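Search tickets Go

Porelley Support > Perception > Grasp planner

June 15, 2018, Florante Pascual

Planner drops the grasp on glossy black items. Pouch is the worst one. Depth comes back full of holes, segmenter splits it along the zipper and we get two grasp candidates, neither any good. Replayed 100 logged episodes on the Drelis branch, 40 failed at the mask stage. Colour threshold makes no differnce.

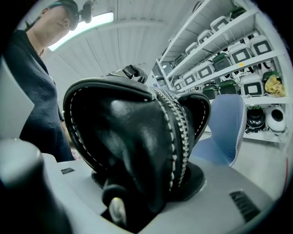
Rolled back to build 817, same thing, so not the merge. Dionysis Karras reckons the fisheye undistort is running twice, once in the driver and agian in our node. Turned ours off, masks look saner near the edges. Haven't rerun the full set yet.

Leave open. Need driver config from Bremcombe before I touch calibration.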